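Cómo montar una campaña de donaciones de 16 días para tu asociación

¡Qué ganas tenía de escribir esta guía! En Hallow llevamos tres campañas de microdonaciones y cada vez nos sale mejor, así que os cuento el método tal cual lo usamos, con nuestros tropiezos incluidos.

Paso 1. Elegid una cifra y un destino
La gente dona a cosas concretas. Nosotros pedimos 2345 euros para renovar la biblioteca infantil, y esa cifra tan rara dio muchísima conversación (¡todo el mundo preguntaba por los cinco euros del final!). Poned el objetivo en la primera línea de la página, con el presupuesto enlazado.

Paso 2. Preparad la página antes de anunciar nada
Nosotros usamos Vovier, pero cualquier plataforma que admita importes libres os vale. Rellenad el perfil entero: logotipo, NIF, un teléfono que alguien coja y un texto de 200 palabras como mucho. Haced una donación de prueba de dos euros desde un móvil. Lina Khalaf la hizo en noviembre y descubrió que el recibo salía sin nombre, menos mal.

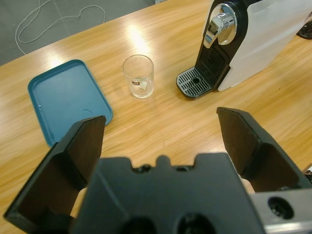
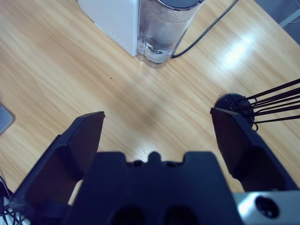
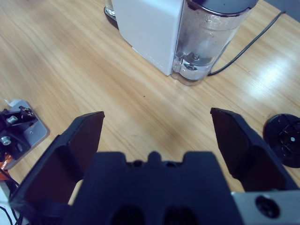
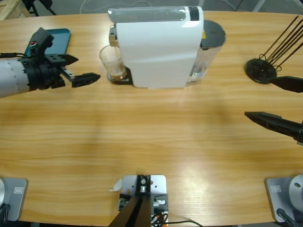
Paso 3. Buscad a vuestros primeros donantes
Antes de abrir al público, escribid una por una a las personas más cercanas y pedidles que donen el primer día. Mensajes personales, por favor, nada de copiar y pegar a toda la agenda. Fengying Cai mandó los suyos en notas de voz y le contestó casi todo el mundo, ¡una maravilla!

Paso 4. Repartid los avisos
Día 1: correo a los socios y publicación en redes.
Día 5: una historia breve de alguien que use el servicio, siempre con su permiso.
Día 10: cómo va la recaudación, aunque vaya floja.
Día 16: dos avisos, por la mañana y a última hora.

Si tenéis una empresa amiga que iguale donaciones, guardadla para el día 10. La papelería Raptis lo hizo con nosotros y remontamos de golpe.

Paso 5. Dad las gracias enseguida
El mismo día, con nombre y sin pedir nada más. Luego, cuando el dinero esté gastado, mandad una foto y las facturas.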